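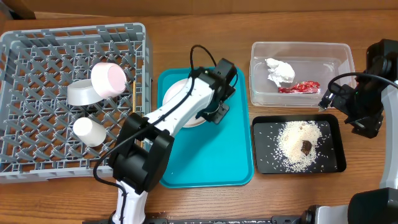

Abräumset Nultelow – Geschirrkorb, Tablett und Behälter für den Tischdienst

Das Set Nultelow ist für Teeküchen, Gruppenräume und kleine Kantinen gedacht, in denen das Geschirr am Tisch abgeräumt und vorsortiert wird. Es besteht aus einem grauen Geschirrkorb, einem türkisfarbenen Serviertablett, einem durchsichtigen Behälter für Abfälle und einem schwarzen Untersatz. Alle Teile sind auch einzeln erhältlich. Tassen, Schalen, Teller und Essstäbchen gehören nicht zum Lieferumfang.

Kurz zusammengefasst

Artikel: Abräumset Nultelow
Farben: Grau, Türkis, transparent, Schwarz
Gewicht Geschirrkorb: 900 g
Gewicht Tablett: 454 g
Versandgewicht des kompletten Sets: 2.698 g
Bezug: Nuttall, Import und Versand
Lieferzeit: in der Regel vier bis sechs Werktage

Geschirrkorb

Der Korb ist ein rechteckiger Kasten aus grauem Kunststoff mit niedrigem Rand. Der Boden ist als Gitter mit schrägen Schlitzen ausgeführt, dazwischen stehen Stifte. Schalen und Becher können darin auf der Seite liegen, ohne gleich wegzurollen. Kleine Tassen passen auch quer zwischen die Stifte.

Für Besteck gibt es keinen eigenen Einsatz. Einzelne schlanke Teile wie Essstäbchen lassen sich am Innenrand hochkant zwischen die Schlitze stellen und lehnen dort an der Wand des Korbs. Wer regelmäßig größere Mengen Besteck abräumt, sollte einen separaten Köcher dazunehmen. Für scharfe Messer ist der Korb nicht vorgesehen.

Wegen des niedrigen Rands kommt man von allen Seiten gut an das Geschirr. Zum Tragen über längere Strecken oder über Treppen empfehlen wir, den Korb nur einlagig zu füllen. Hohe Gläser kippen darin leichter als Tassen und sind in einem Gläserkorb besser aufgehoben.

Der Boden ist offen, Restwasser läuft also durch. Auf Holztischen gehört deshalb etwas unter den Korb, sobald nasses Geschirr hineinkommt. Im Spülbecken oder auf der Abtropffläche kann er direkt stehen.

Serviertablett Bitham

Das Tablett Bitham ist türkis, hat abgerundete Ecken und einen erhöhten Rand. Es dient beim Abräumen als Zwischenstation: Der Teller wird zuerst auf das Tablett gestellt, Reste und Papier kommen in den Behälter, danach wandert das Geschirr in den Korb. Auf der glatten Fläche lässt sich Verschüttetes mit einem Tuch aufnehmen.

Ein runder Essteller liegt flach auf. Weißes Porzellan hebt sich von der Farbe deutlich ab, was beim Einsammeln kleiner Reste und bei der Kontrolle am Ende des Tischdienstes praktisch ist. Das Tablett hat keine rutschhemmende Beschichtung. Beim Tragen von gefüllten Tassen bitte eine Tablettmatte einlegen (nicht im Set enthalten).

Die Tabletts sind stapelbar. Vor dem Stapeln sollten sie trocken sein, sonst haften die Flächen aneinander. Ein Stapel auf offenem Regal sollte nicht höher als zwanzig Stück werden.

Durchsichtiger Behälter

Der rechteckige Behälter ist aus klarem Kunststoff. Er nimmt auf, was nicht ins Spülwasser soll: zerknüllte Papiertücher, Verpackungen von Snacks und Riegeln, Teebeutelanhänger, Zuckertütchen. Durch die Wände ist von außen zu erkennen, wann er geleert werden muss und ob versehentlich ein Löffel hineingeraten ist.

Der Behälter hat keinen Deckel. Für feuchte Speisereste ist er nur bedingt geeignet und sollte dann nach jedem Durchgang geleert werden. In Einrichtungen mit getrennter Sammlung hat es sich bewährt, zwei Behälter nebeneinander zu stellen, einen für Papier und einen für Verpackungen. Beschriftungen halten am besten auf der Außenseite der Schmalwand. Bitte ablösbare Etiketten verwenden, starker Kleber lässt sich vom klaren Kunststoff nur schwer entfernen.

Schwarzer Untersatz

Der rechteckige Untersatz hat einen leicht erhöhten Rand. Er eignet sich als Ablage für Dinge, die weder in den Korb noch in den Abfall gehören, zum Beispiel für Serviettenringe, Salzstreuer oder das Spültuch. Durch den Rand rollt Kleinzeug beim Verschieben nicht so schnell herunter. Als Tropfschale unter dem Geschirrkorb ist er nicht gedacht.

Aufstellung auf dem Tisch

Die Reihenfolge ist frei wählbar. Bewährt hat sich die folgende Anordnung für Rechtshänder:

Geschirrkorb links
Tablett in der Mitte, direkt vor der Person, die abräumt
Behälter rechts hinten
Untersatz rechts vorne

Wer mit links arbeitet, stellt Korb und Behälter spiegelbildlich auf. Für das komplette Set wird ein gewöhnlicher Arbeits- oder Esstisch benötigt, ein Beistellwagen ist in der Regel zu schmal. Zwischen Korb und Tablett sollte eine Handbreit Platz bleiben, damit Tassenhenkel nicht am Rand hängen bleiben.

Linnea Kristiansen betreut bei uns die Anfragen aus Schulen und Wohngruppen. Sie rät, die Plätze in den ersten Wochen mit Klebeband auf dem Tisch zu markieren. Auf geölten oder gewachsten Holzplatten vorher an einer unauffälligen Stelle prüfen, ob das Band Spuren hinterlässt.

Reinigung und Pflege

Korb, Tablett und Untersatz können mit warmem Wasser und handelsüblichem Spülmittel gereinigt werden. Das Gitter im Korb reinigt man am besten mit einer Flaschenbürste, mit der man auch zwischen die Stifte kommt. Scheuermilch und Stahlwolle bitte nicht verwenden.

Der durchsichtige Behälter wird von Hand gespült. In der Maschine kann er mit der Zeit trüb werden – an der Funktion ändert das nichts, wir nehmen trübe Behälter aber nicht als Reklamation an. Tee- und Kaffeeränder am Tablett lassen sich mit etwas Natron lösen.

Häufige Fragen zum Set

Kann der Geschirrkorb in die Spülmaschine gestellt werden?
Zum Reinigen ja, im unteren Fach und leer. Als Einsatz für einen Spülgang mit Geschirr ist er nicht gebaut.

Gibt es das Tablett in anderen Farben?
Zurzeit führen wir Bitham nur in Türkis. Eine weitere Farbe ist für Juni geplant.

Passen tiefe Suppenteller in den Korb?
Sie passen hinein, nehmen aber viel Platz weg. Schalen und Tassen nutzen den Korb besser aus.

Sind Ersatzteile erhältlich?
Jedes Teil kann einzeln nachbestellt werden. Bei den Stiften im Korb ist ein Austausch nicht möglich, bei Bruch muss der Korb ersetzt werden.

Bestellung und Versand

Das Set wird vormontiert im Karton geliefert, Werkzeug ist nicht nötig. Behälter und Untersatz liegen beim Versand im Korb, das Tablett steckt seitlich zwischen zwei Lagen Pappe. Bitte die Pappe beim Auspacken nicht mit dem Messer aufschneiden, sonst gibt es Kratzer auf der Fläche.

Ab 500 Tabletts liefern wir auf Palette frei Rampe. Für kleinere Mengen gelten die üblichen Paketpreise aus der Versandtabelle. Angebote für Einrichtungen mit mehreren Standorten erstellt Sixten Wikström, erreichbar über das Kontaktformular unter dem Stichwort „Nultelow“. Bei Anfragen bitte angeben, ob komplette Sets oder Einzelteile gewünscht sind und ob eine Anlieferung am Vormittag möglich ist.

Rücksendungen nehmen wir unbenutzt und in der Originalverpackung innerhalb von dreißig Tagen an. Transportschäden bitte mit Foto melden, bevor der Karton entsorgt wird.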